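How to Clear a Shared Desk Using One Collapsible Tub

Every desk in an office starts out as a place to work and ends up as a place to put things. By July ours had two big monitors, a small herd of plush toys, and enough cable to moor a ferry. What follows is the method we settled on at Mullance. You need one collapsible tub, a roll of paper towel, and a willingness to be disliked for an afternoon.

Step 1. Pop the tub open and put it on the desk.

On the desk, please. A tub on the floor is a tub you will kick. Stand it within reach of your chair and push down on the inside corners until the base sits flat. If one side keeps folding back in, you've missed a corner.

Step 2. Put in the things that roll.

Balls, round toys, oranges, anything that could end up under a chair. They go first, and they go in without discussion. Leave the flat things alone for now.

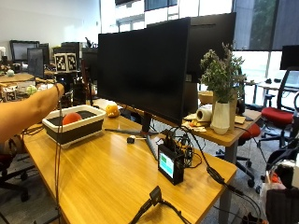 Onero wrote in to say that soft things should always go in last, on top, and that anyone who starts with them will be digging for the stapler by lunchtime. Fair enough, if you own a stapler. Ours left some time ago.

Step 3. Deal with the cables.

Leave anything that's plugged in until you know what it does. Follow each cable with your fingers from one end to the other, then tie it loosely and write on a scrap of tape what it belongs to. I did this with 39 cables and could name the owner of 2. The rest got a bag marked "ask," and I have asked.

Step 4. Hats and other giveaways.

Caps breed in offices. Pick up each one and look at it properly before deciding. If you'd wear it outside, take it home tonight. If you wouldn't, it goes in the tub, crown up, with nothing heavy on top. A squashed cap is a coaster. 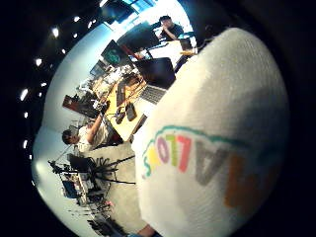 White cap with colorful lettering, up for review.

Step 5. Sort the soft toys.

One per desk is my limit, and I'm told it's a harsh one. The survivor stands behind the monitor, where it can't be knocked into your coffee. The others go in the tub together. Plants in vases stay put, but turn them now and then and wipe up whatever they drop.

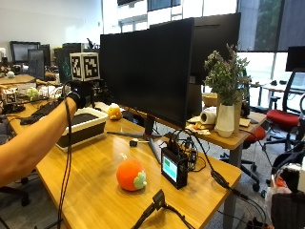
Posted by Guerreiro

Step 6. Wipe, then stop.

Lift the tub off and wipe the whole surface, including the strip under the monitor stand that everyone pretends is part of the stand. Stack loose papers in one pile with the notebook on top. Then put the tub on a shelf, with the month written on the rim in pencil. Whatever is still in there a month later can be given away.

Fold the empty tub flat and store it upright behind the printer.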